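How to Clean and Repair Woven Storage Baskets

By Meinir Bevan
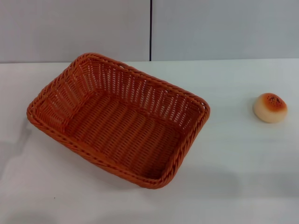 An orange basket with a braided rim. Empty the basket completely before you inspect it.

Woven baskets fail in predictable places: the rim, the corners and the edge where the sides meet the base. Most of the damage can be repaired at home with hand tools. The procedure below covers rectangular and round baskets up to the size of a laundry hamper, in natural fiber and in plastic strand. It does not cover antique splint baskets, coiled pine needle work or anything with a painted finish. Those should go to a restorer.

Identify the material

The cleaning method and the repair method both depend on what the strand is made of. Look for a broken end, usually under the rim or on the underside of the base.

Natural rattan, willow and reed show fine lengthwise fibers at a break. The broken end is ragged and the color is often lighter inside than outside.

Paper cord is a tightly twisted strip of kraft paper. It untwists if you roll the end between your fingers. Do not wet paper cord.

Seagrass and water hyacinth are soft, slightly spongy and uneven in thickness along a single strand.

Plastic strand has a uniform width and breaks cleanly. The color normally runs all the way through. It may be a solid flat strip, a hollow tube or a half-round profile. Some plastic baskets are woven over a wire frame and some have no frame at all. A magnet held against the rim will detect a steel wire but not an aluminum one.

Tools and supplies

Soft brush (a 2 inch paintbrush works)
Stiff nylon brush, for plastic only
Vacuum with an upholstery attachment
Mild dish soap
Spray bottle and a basin
Side cutters
Awl or a blunt tapestry needle
Needle-nose pliers
Spring clamps or clothespins
Replacement strand matched for width
Flexible clear adhesive for plastic, or wood glue for natural fiber

Buy the replacement strand before you cut anything out. Width matters more than color. A strand that is too wide will force the neighboring rows apart, and one that is too narrow will work loose. Measure the old strand with calipers in three spots and use the middle value. Sellers such as Zetenwood list flat strand by width and by weight. A small coil is enough for several repairs.

Cleaning

1. Turn the basket upside down over newspaper and tap the base with your palm. Rotate it a quarter turn and repeat until nothing more falls out.

2. Vacuum the inside, then the outside, with the upholstery attachment. Work along the weave, not across it.

3. Brush the rim. Braided rims hold dust in the grooves between strands, and a vacuum will not lift it. Angle the bristles to follow the braid.

4. For plastic strand, fill a basin with lukewarm water and a teaspoon of dish soap. Submerge the basket if there is no wire frame. With a wire frame, wipe it down instead and keep water out of any open ends.

5. For rattan, willow and reed, mist lightly with plain water and wipe with a damp cloth. Do not soak a finished basket. For seagrass, use a barely damp cloth. For paper cord, use a dry brush only.

6. Rinse plastic under a shower head. Shake off the water and stand the basket on its side on a rack, with the open top facing moving air. Allow 11 hours before putting anything in it. Tight weaves hold water between the strands long after the surface feels dry.

Mold on natural fiber appears as gray or black spots that smear when wiped. Take the basket outside, brush the spots off dry, wipe with white vinegar on a cloth and leave the basket in a shaded, breezy place. Repeat once if needed. Do not mix vinegar with bleach or use it after a bleach product.

Replacing a broken side strand

1. Find both ends of the broken strand. Trace each one back until it passes behind at least three uprights. Mark these points with masking tape.

2. Cut the old strand at the tape, on the inside of the basket, behind an upright. Pull out the damaged piece with the pliers.

3. Cut the new strand 2 inches longer than the gap at each end.

4. If you are using natural reed, soak the new strand in warm water until it bends around your finger without cracking. Twenty minutes suits most flat reed. Plastic strand can be held in hot tap water for a minute to make it more flexible.

5. Feed the new strand in with the same over-and-under sequence as the row two above it. The row directly above runs in the opposite sequence on a plain weave. Lift tight spots with the awl.

6. Overlap the old ends behind three uprights on each side and trim the excess on the inside. Friction should hold the strand. Glue is needed only where an end springs out.

Repairing a braided rim

Rim damage usually starts at a corner, where the braid is bent and gets handled most. Catch it early. Once two adjacent strands have let go, the braid loosens quickly along the whole edge.

For a single lifted strand, put a small amount of adhesive on the underside, press it back into its groove and clamp it overnight. Pad the clamp jaws with cloth so they leave no marks.

For a broken strand, thread a new length through a tapestry needle and follow the path of the broken one for four full turns of the braid before and after the break. Leave the old strand in place as a guide until the new one is seated, then cut it away in short pieces.

If the braid has come off the top of the basket entirely, lash it back down with waxed thread, one stitch between each pair of uprights. Tie off inside, below the rim.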